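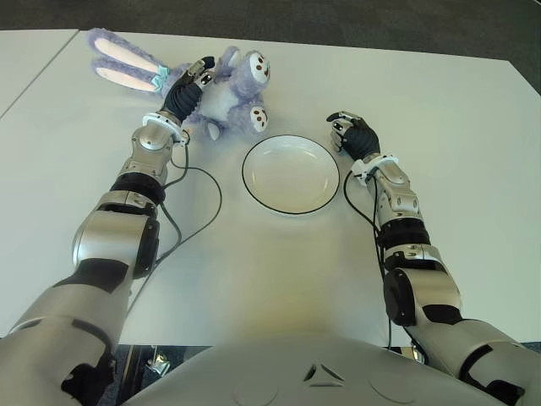 FOR IMMEDIATE RELEASE

Robichaud Dental Opens Night Guard Clinic in Nallcombe for People Who Insist They Don't Grind Their Teeth

PLURPORT, 2024-12-18 — Robichaud Dental, the family practice that has been asking Plurport residents to open a little wider for two generations, will begin seeing patients at a second office in Nallcombe in the new year. The office will host the Rusero Program, a fitting and follow-up service for adults who clench or grind their teeth at night and would prefer to be told about it by someone other than their spouse.

Grinding, known in the trade as bruxism, is a quiet problem for the person doing it and a loud one for everybody else in the room. It wears down enamel, chips fillings, tires out the jaw muscles and can bring on morning headaches that get blamed on pillows. Many people have no idea they do it. Others have a fair idea and have decided it is stress, which will clear up as soon as life gets calmer.

Robichaud Dental went through the charts of its adult patients in November and found 1,435 with wear patterns consistent with grinding. Of those, 360 had been given a night guard at some point. The practice did not ask how many of the guards are now in a bathroom drawer, under a travel toothbrush, but its hygienists have offered estimates that will not be published in this release.

"A night guard works very well when it is in the mouth," the practice said in a statement. "We have had less luck with the other places people keep them."

The Rusero Program is built around that finding. Patients get a digital scan of the upper and lower teeth, a custom guard made from the scan, and a fitting visit to check the bite. Two follow-up visits are included in the fee, the first a few weeks after the fitting and the second at the six-month mark. Patients are asked to bring the guard to both. The guard will be looked at, and a guard that has spent six months in its case tends to look very new.

There is no putty tray. Long-time patients of the Plurport office will remember the putty tray, and the practice would like to thank them for coming back afterward.
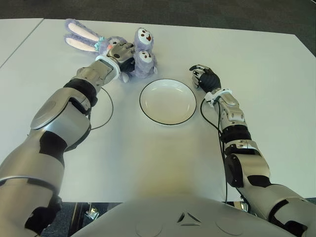 A lavender plush rabbit and a white plate on a white tabletop.

The Nallcombe office is on the ground floor of the former shoe store on Commerce Street, next to the bakery. The practice is aware of how this looks. It signed the lease because the parking is good, and it has no arrangement with the bakery beyond a shared dumpster and some friendly remarks about the cinnamon rolls. Work on the building included new plumbing, three treatment rooms, a ramp at the front entrance and a waiting area with chairs chosen by people who sat in them first.

General checkups, cleanings and fillings will be offered in Nallcombe along with the grinding service. Orthodontic patients should keep going to Plurport for now, as should anyone who has an appointment there already and was hoping the move would cancel it.

Signs that a grinding evaluation may be worth the trip include:

Jaw soreness or tightness on waking
Teeth that look flatter or shorter than they used to
New sensitivity to cold drinks
Dull headaches at the temples that fade by lunch
A clicking or popping jaw
A partner who has moved to the couch and won't say why

None of these proves that a person grinds. Headaches and jaw pain have plenty of other causes, some of which need a physician, and the dentists at Robichaud will say so when that is the case. People with loud snoring or daytime sleepiness may be referred for a sleep study before a guard is made. Store-bought guards are better than nothing for some adults, and patients who already own one are welcome to bring it along and have it checked for fit, free of charge.

The evaluation takes 11 minutes if the patient doesn't bring up the subject of flossing. Most insurance plans that cover part of the cost of a night guard limit how often they will do so, and the front desk will look up the details before anything is ordered.

Appointments in Nallcombe can be booked now through the Plurport front desk, by phone or in person. Evening hours will be offered twice a week, for patients whose stress is mainly a daytime activity.

About Robichaud Dental
Robichaud Dental provides general, family and orthodontic care in Plurport and, shortly, general and family care in Nallcombe. The fish tank will remain in Plurport.

Media contact: Front office, Robichaud Dental, Plurport

###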